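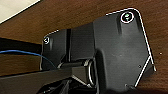
Black bracket under the wooden desk top, with the blue cable at left.

Robot arm now checks our desk brackets, what should I do with my people?
Soudabeh Talebi
In our shop four persons looked under each desk and checked the bracket screws. Since November an arm does it, 200 desks in one shift. My people now only read the results and they feel less useful. Did anybody have the same?

Markos Kontogiannis
Yes, at Gevomon. We gave them the rework and the right to stop the line. Three of five were content with this. The others asked to go back to assembly, and we let them. Please ask each one separately.

Raed Hamdan
Same here. Less back pain, more boring.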